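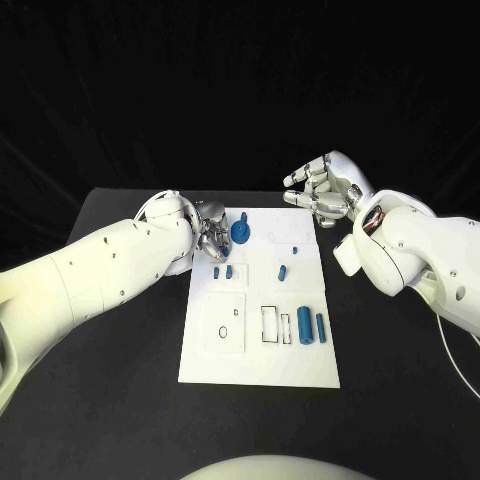
From: Nele Boersma
To: tv-watchers list
Date: 6 April 2024
Subject: Re: Re: Tutton series 2, is anyone still in?

Quick one, typing on the train so forgive the spelling.

Jiahui Gu wrote:
> Hi all,
>
> Caught up on the first three of the new Tutton last night and I am
> torn. Loved series 1, you all know that, I went on about it enough.
> But moving the whole thing out of the harbor and up to Trellitz
> feels wrong to me. The town WAS the show. Now we get a ski hotel
> and a lot of people in good coats.
>
> Also what happened to the sister? She had that enormous scene in
> the last finale and now she gets one phone call. Did the actress
> leave? Did I miss a line?
>
> And is it eight episodes or ten? The guide in my paper says eight,
> the channel page says ten. Would like to know before I plan a
> weekend around it.
>
> Jiahui

Ten. The paper is wrong, they printed the series 1 number again. Last two go out back to back as one long finale, so if your recorder is set by title check it picks up both halves. Mine didn't last time and I had to wait a week for the repeat, furious.

Sister: you missed a line, but only just. Episode one, the breakfast, the uncle says she's "down at Jurance until the snow goes." Easy to miss under all that cutlery. She's back properly in episode five. Won't say how. Marit on the old list guessed it back in November and got shouted down, so I owe her an apology if she's still reading.

On Trellitz I'm with you for the first two, then less so. Three is the one where it settled for me. The long dinner, no music, everybody lying to the same person. That could have been series 1. The coats I can't defend.

What I really don't like is the new titles. Forty seconds of fog. Bring back the ferry.

Ratings, for whoever asked last week (sorry, lost the mail): no idea about the real ones. Our own poll closed at 259 votes, which is huge for us. Series 1 still ahead, but closer than I expected. The thread on the forum is past 900 replies now and I gave up somewhere near the hotel fire argument. If you only want the good bit, search for "second key" and read down from there.

Other stuff while I have signal

- Fang starts next week, same slot as the Tutton repeat, so choose. Six parts, cop show, subtitled. I've seen one episode. Slow start, great last ten minutes. The lead is very good and has a terible haircut.

- The jungle one is NOT coming back in the spring. Someone posted that it was. It's a clip show with the old contestants on a sofa. I'll watch it, obviously.

- Series 1 box set: cheapest I found was the second hand place by the station, two left when I looked. No extras on it. The deleted scenes are only on the first pressing.

- List archive. It's now 3,969 messages and the search has gone funny again, anything with an apostrophe gives you nothing. Leave the apostrophe out and it works. Will look at it when i'm home.

Please keep spoilers for five and after out of the subject line. Put them well down the mail, lots of blank lines. We have people on here who are a month behind and one of them is my mother.

Jiahui, stick with it till three at least and then tell me I'm wrong. My stop.

Nele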